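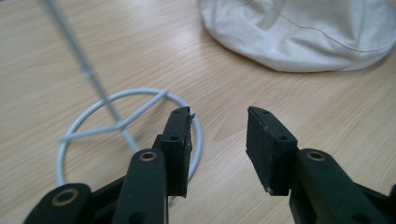 Anayeli Ocampo has spent November comparing jaw pads at Troddale. "Cloth is where they differ," she says. A hat has to be pinched at a fold, lifted and hung on a wire rack, and she logs every slip. The first set of pads did 310 grasps. "The left one frays first. I don't know why yet."

She works with a gripper in each hand and swaps pads after 26 hangs. 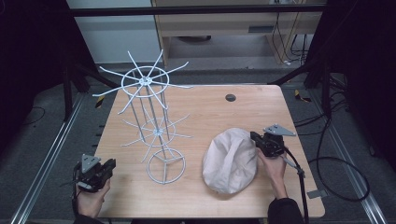
What comes next
Softer pads, she says, and a shorter cable. "My wrist notices the cable by 11."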